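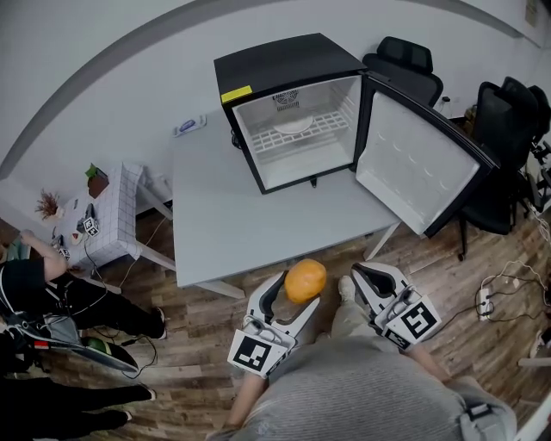 Food storage, week 2: keeping things cold before the plug

Last time I got carried away with salt and smoke (sorry!), so we're starting a bit further along than the outline says. Today it's ice, and then cold at home.

Ice was a crop. People cut it from ponds in winter, packed it in straw and sold it well into summer. My favourite case is the ice house at Lurham – the estate book lists 179 cartloads for a single winter, and the cook still grumbled that it ran out by August. Melting was only half the trouble. Pond ice was often filthy, so you put it around your food and kept it out of your drink.

Then come the ice boxes. A lined cupboard, a block at the top, a drip tray at the bottom that somebody forgot to empty. Cold air sinks, so the block went up high. Try sketching the air flow yourself before you look at the Basum handout, it sticks much better that way.

Home fridges changed shopping more than cooking, I think. You could buy milk for three days! We'll argue about that in the seminar.

For next time: read the Moulin chapter, skip the tables, and bring one thing your grandparents kept in a larder.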